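Re: [small-holders] Plirnis alerts – worth the subscription?
Sunday, January 3, 2021

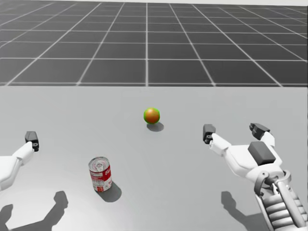 1. What was claimed

The earlier message, trimmed to the parts I want to answer:

> I took the Plirnis trial in May and have kept it going.
> The model gives each share a score and sends you an
> email when it crosses the line. Jandis went from a
> hold to a buy at 88p and reached 102p before the sell
> email came. I would never have held on that long by
> myself. It takes the feeling out of it.
>
> They say the back-tested return is well ahead of the
> index and I see no reason to doubt them. Bilham has
> just turned green as well, so I have put a bit in.
> Is anyone else on the list using it? I think it pays
> for itself.

2. Jandis

I'm glad you made money on it, and I mean that. But 88p to 102p is one trade, and I'd want to know about the others. You get the same email for every share that crosses the line, so there must be a pile of them in your inbox by now. How many did you act on? And of the ones you left alone, how many went down?

I held Jandis over the same stretch for no cleverer reason than that I already had it and couldn't be bothered to sell. I got the same rise. I also still had it when it slipped back again, so the sell email did beat me there, I'll give you that. Whether it beat me by more than a year's subscription depends on how much you had in. On the sort of sums most of us put into one small company, I doubt it.

Did you take off the spread and the dealing charge on both sides? Jandis isn't a share you can get in and out of for nothing. The last time I looked, the gap between the buying and selling price would have eaten a fair slice of a 14p gain.

3. The back test

This is where I part company with you. A back test tells you how a set of rules would have done on prices that were already known when somebody wrote the rules. If I'm allowed to try 222 versions and show you the best one, I can beat any index you like. I don't say Plirnis did that. I say their website doesn't tell us how many versions they tried, and I looked for it for most of an evening.

The chart on their front page also leaves out dealing costs. It says so in the grey print underneath. I couldn't find whether companies that went bust or were taken over are still in the test. If they've been dropped, the whole line is too high, and for small companies it could be a good deal too high.

I wrote and asked both questions before Christmas. The reply thanked me for my interest and offered me 2 months at half price.

4. Bilham

Please have a look at the accounts before you put in any more. The score has gone green on the back of the share price, as far as I can tell, and the share price went up when they sold the warehouse. You can only sell a warehouse once. Take that money out and the last half year looks much like the one before, with debt a little higher and the dividend still "under review".

I might be wrong about Bilham. I was wrong about Grgić, as several people here will remember, and I stayed wrong for a long time. But I could at least say why I thought what I thought. With a score you can't argue back. It's green until it's red, and then you get an email, possibly after the price has already gone.

5. "It takes the feeling out of it"

Does it? You still chose which emails to follow. You put "a bit" into Bilham and I'd guess rather more into Jandis, and the model didn't tell you how much to put in either. That seems to me to be where most of the feeling lives.

What would change my mind is a plain list. Every alert since you joined, with the price on the day after the email arrived (not the price quoted in it), what you'd have paid to deal, and where it stood at the sell email or now. Set it beside a cheap tracker bought on the same dates. If it comes out ahead I'll say so on this list and sign up myself – at full price.

I'm happy to do the sums if you send me the emails. A plain text file will do, please, as the list software still strips out spreadsheets.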